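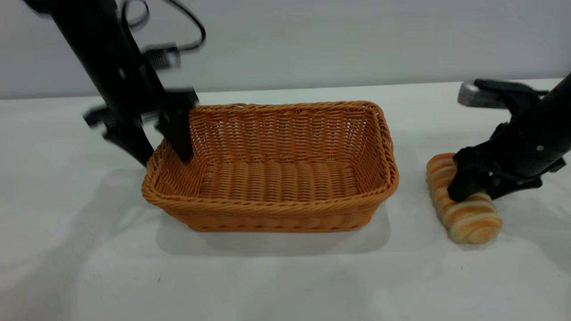 Datasets / Craft and materials

Flundley Basket Weave Records

Version 4. Last changed in September.

A table of woven baskets held in the Flundley and Rellen study collections, one row per basket. It covers shape, weave, plant material and condition. Rectangular wicker baskets make up the largest group.

Files

baskets.csv: the main table, 20 columns
weaves.csv: weave names and short definitions
materials.csv: plant names, with local names where known
notes.txt: spelling changes and merged rows

Columns that need explaining

length_cm and width_cm are taken at the rim. Handles are left out.
weave_main uses one of 11 terms from weaves.csv. Baskets with a different weave on the base have a second entry in weave_base.
condition runs from 1 (broken) to 4 (sound).
origin is blank for most of the Rellen rows. The old cards gave only a dealer's name.

Known problems

Willow and split cane were both entered as "wicker" in the early Rellen rows. These have not been rechecked.
Some lids are listed as separate baskets.

Loading

The files are UTF-8 with commas. The Prosar import script expects semicolons, so set the separator before running it.

License

Free to use and share with credit to the Flundley collection.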